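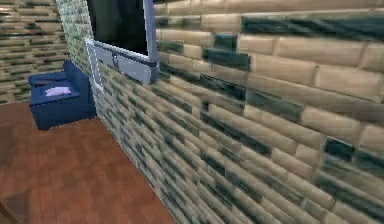 According to Inês Cunha, the open day should be judged by its question hour and only then by its robots, and many later accounts of the Pralten Open Day have followed her view. The event is a yearly public demonstration of household robot navigation, held each April by the company Dedico. It takes its name from Pralten, the simulation program in which most of the demonstrations are run.

Background

Dedico began to write Pralten as an internal tool, for testing route planning before the same software was put on a machine with wheels. The program draws furnished rooms, with brick walls, seats, a television and other ordinary things of a home, and a simulated robot must find its way through them. The first open day was organised by Daranee Ruangrit, who wished that neighbours and students could watch a normal working session. It had 200 visitors, more than the hall could hold at one time, and entrance was given in groups of 18.

Programme

The day opens at ten in the morning with a short talk. Visitors then sit beside an operator and choose a goal for the simulated robot, for example the armchair in the corner of a living room. The operator starts the run, and the planned route is shown on a second screen. If the robot fails, the run is repeated with the same settings and the operator explains the fault — this part is often longer than the run itself.

In the afternoon the same planner is loaded on Esetti, a low wheeled robot, which drives in a hall with real furniture. The question hour comes last. It was introduced by Kojo Sulemana in the second year, and questions may be sent in writing before the day.

Attendance

The third open day received 2,520 visitors and the fourth 2,753. From the third year the event was moved to the Wannasri exhibition hall, where several operators can work at the same time.

Reception

Usa Onsri, in a review of the fourth open day, praised the patience of the operators but found the afternoon part too short. She also wrote that surfaces with a fine pattern, such as brick, looked coarse on the large screens. Dedico answered that the level of detail is kept low so that many runs can be made in one day.

See also

Robot navigation
Robot simulation
Service robot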